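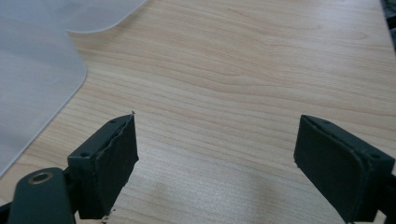
Fig. 1. Light-coloured desk surface with long, wavy grain lines.

Unit 2: Reading Grain in Timber Surfaces

Grain is the direction in which the fibres of the tree lie. Straight lines are usual where a board is cut towards the centre of the trunk. Curved or arched lines are usual where the saw passes nearer the outside. Students at the Stunarthorpe site should bring the Moges sample cards to the session.

Printed surfaces copy these patterns, and the copy repeats. When judging a surface, look for the same mark appearing twice, and check whether the lines carry on over the edge. 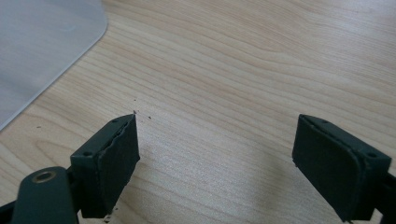
Fig. 2. Wood-grain tabletop, with a translucent grey sheet at upper left.

Glare hides fine lines. Move to one side of the light before making a drawing.

Written task: describe two surfaces in your own building in no more than 300 words. Work is to be handed in at the Bumolcombe office by 16.00 on the last teaching day in April.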